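Cables tangled over a dark surface next to the work table, how do I tidy them?

Posted by Stela Onu in Workshops and Shared Rooms

We have a white table in our room at Triswood with an orange rectangle set into the top, and off to the left of it there's a dark surface where all the white cables end up. They loop over each other and hang down, and every time someone wants to add one more it goes on top of the rest. The table itself is okay. It usually has a box or two at the far end and that doesn't bother me.

What I want is for the cables to be out of the way, but easy to change. We swap things over a lot, so I don't want anything glued down or closed up for good. I also don't want them ending up on the floor, which is gray carpet and gets walked on all day. Budget is small. I can spend an afternoon on it in December when it's quiet.

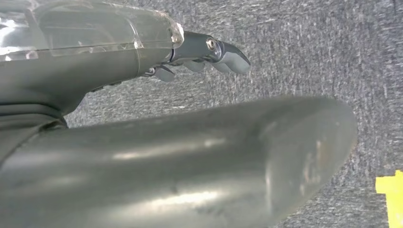
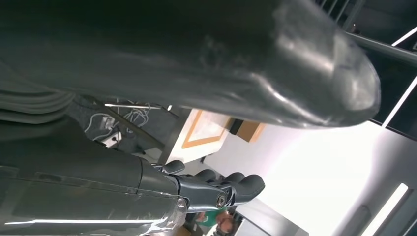

The cables and the white table are in the second picture, with the cardboard box at the far edge.

I already tried twist ties from the kitchen drawer. They held for a week and then people took them off and didn't put them back. Would a tray be better, or a box with a lid?

Stela Onu

4 replies saved, 3 shown

Pilar Montecinos
Tray. A box with a lid is fine for a power strip under a desk at home, but if you swap cables often the lid will be on the floor by the second day.

Before you buy anything, unplug whatever can be unplugged and take it all out. Lay the cables side by side on the table and put a label on both ends of each one. Masking tape folded over like a flag works, and write on it with a marker. Anything that turns out to have nothing on the other end goes in a drawer. We did this at Godoy and a good part of the pile never went back.

Then sort by length. A lot of tangles are long cables doing a short job. Coil the spare length into a loose loop as wide as your hand and fasten it with a hook-and-loop strap. Don't pull it tight and don't fold it back and forth in sharp bends. Screw a wire tray to the underside or the back of the surface and lay the coils in it. An open one lets you drop a cable in from above without threading it through anything.

For the straps, get the kind that stays on the cable when it's open. That fixes your twist tie problem. I bought a roll you cut yourself and made 27 from it with some left over.

Eulalia Insaurralde
just use zip ties

Xiuying Meng
I wouldn't use zip ties if you change cables often. You end up cutting them next to the cable, and sooner or later you nick one.

I agree with the tray, with one addition. Check what it's rated for and look at where the plugs will sit. Small power adapters are heavier than they look when they hang by the cord, and a white connector box dangling in the middle of a bundle will pull on both ends. Put those in the tray first and run the cords out from them. If you have a power strip in there, leave space around it and don't bury it under coils.

Leave some slack too, enough that you can move a device to the far end of the table without pulling. I keep 300 mm spare on everything, and 1000 mm on anything that gets carried around.

Color helps more than labels if several people use the room. Ours at Clarbridge have a ring of colored tape near each plug, one color for power and another for data. New people pick it up without being told.

Stela Onu
Thanks. Going with the open tray and the cut-your-own straps. I'll do the tape rings at the same time as the labels.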